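Airing knitwear indoors without ruining the shape
Clikico Home Forum > Laundry and Clothes Care
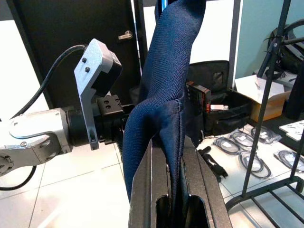
fennel_row wrote:
How do you dry a ribbed knit indoors without it going long and thin? It's a navy one, fairly fine rib, cotton with a bit of something else in it. I've got a small flat and no tumble dryer.

marrowbone70 wrote:
Dry it flat. Roll it in a towel first and press, don't wring, then lay it on a second dry towel on top of an airer. Turn it over after a night. Once it's only slightly damp you can hang it over a rail folded in half and it won't come to any harm.

fennel_row wrote:
Thanks. The trouble with flat is where. The airer I have is the upright sort with narrow rails, so anything laid on top sags between them and I get lines across it.

Pell Street wrote:
Two towels instead of one, or put a wire cooling rack across the rails. I use an old oven shelf. The lines come from the weight of the water more than the rails, so if you get more water out at the start you won't see them.

gusset wrote:
I'll disagree with most of this. I have hung knits for years. Cotton rib springs back the next time you wash it. Peg it at the hem, upside down, and it dries in half the time. Flat drying in a cold flat in winter just gets you that musty smell, and then you have to wash it again.

marrowbone70 wrote:
Cotton rib does not spring back. Wool does, a bit. Cotton goes where you leave it. I had a dress that was knee length in March and mid calf by the summer and all I ever did to it was put it on a hanger.

gusset wrote:
A hanger isn't the same as pegging at the hem. All the weight is on the shoulders with a hanger. Upside down the heavy part is at the top.

Pell Street wrote:
Depends on the garment though. A jumper, maybe. Something long has the same weight whichever way up it is.

imani_s wrote:
I did alterations for a living until a couple of years ago, so this is from that side of it. Look at the seams. A knit with a proper side seam will stretch unevenly if you hang it wet, as the thread in the seam doesn't give as much as the rib does. You end up with a garment that's longer at the front and back than at the sides, and the seam puckers. I used to get these in all the time and people thought they had been badly made. There isn't much you can do once it has happened apart from unpick the seam and redo it.

So, flat while it's wet. Over a rail once it's nearly dry. If you have to use a rail earlier than that, use a fat one. You can slit a length of pipe lagging and push it over the bar, it costs next to nothing.
Imani Simiyu

fennel_row wrote:
Pipe lagging is a good idea, I think there's a piece left under the sink. Does it mark?

imani_s wrote:
The dark grey sort can rub off on pale things. Put a pillowcase over it. For navy I wouldn't bother.

tansy wrote:
Can I ask about straps while you're all here. I have a couple of things with straps at the top and I never know whether to hang them from those or not.

marrowbone70 wrote:
Not when wet. Straps are sewn on with a few stitches and a wet knit weighs a surprising amount. I weighed a cardigan once out of curiosity after the spin and it was 160 g heavier than dry, and that was a light one.

gusset wrote:
160 g is nothing. That's an apple.

marrowbone70 wrote:
Hang an apple off a bra strap overnight then and see how it looks on Monday.

tansy wrote:
I will not be hanging the apple. Those little ribbon loops inside the shoulders, same answer?

imani_s wrote:
Same answer. Those are for keeping the thing on a hanger in the shop. I cut them out.

Yaa A wrote:
Spin speed hasn't come up yet. Most people put knits on a delicate cycle and it spins at next to nothing, so they come out sopping and then of course they stretch. Wash on delicate, then run a separate spin afterwards at 800 with the garment in a mesh bag. It doesn't hurt it. The agitation in the wash is what does the damage, the spin only pushes it against the drum. Mine are dry by the next evening.

Pell Street wrote:
800 for wool?

Yaa A wrote:
I do. Folded, in the bag, bag tied short so it can't move about. If you're nervous go for 600 and do the towel afterwards.

gusset wrote:
Now that I agree with. A decent spin and it doesn't much matter how you dry it.

marrowbone70 wrote:
It does still matter.

fennel_row wrote:
My machine is a Bistum and the separate spin only gives me two choices, low and full. Full is 1200. I suppose low.

Yaa A wrote:
Low, then the towel. Or start it on full and stop it after a minute or so, before it has got up to speed. That's what I did at my mother's.
Yaa Agbenyega

oldcopper wrote:
Has anyone got one of those mesh racks, the round ones in tiers that hang from a hook? I looked at the Skekden one but it has a lot of reviews saying the middle tier droops.

Pell Street wrote:
I've got it. The middle tier droops. It's fine for socks and one thin jumper. Anything heavier makes a bowl and the water collects in the bottom of it. I went back to the oven shelf.

tansy wrote:
I have the Salinas one that sits over the bath, flat mesh on a folding frame. Much better but you need a bath that's wide enough. Mine is 70 cm across the outside edges and it only just reaches. Measure before you buy.

oldcopper wrote:
I've a shower only so that rules me out. Will try the oven shelf.

fennel_row wrote:
Update for anyone who finds this later. I did low spin, then rolled it in a bath towel and knelt on it, which got out far more than I expected. Then flat on two towels over the airer with the window open a crack. I turned it the next morning and changed the top towel. By the evening it was dry apart from the thick bit along the seam, so I put it over the rail with the lagging on and left it till bedtime. No lines and it's the same length as before, I measured it against one I haven't washed yet.

imani_s wrote:
Good. The seam is always last. Pinch it before you put it in a drawer, if it feels cool it's still damp.

gusset wrote:
Two days for one garment.

fennel_row wrote:
A day and a bit. I wasn't stood over it.

marrowbone70 wrote:
Just be careful with the open window if it's raining out, you're only letting damp in. I shut mine and run the dehumidifier in the small room with the door closed. It's quicker than heating.

oldcopper wrote:
How much does that cost you to run? I've been putting it off.

marrowbone70 wrote:
Mine is rated at 194 watts, so you can work it out from your own tariff. I have it on from teatime to when I go up to bed and no longer.

Pell Street wrote:
There's a separate thread on dehumidifiers, it was last going in July. Might be better to ask in there.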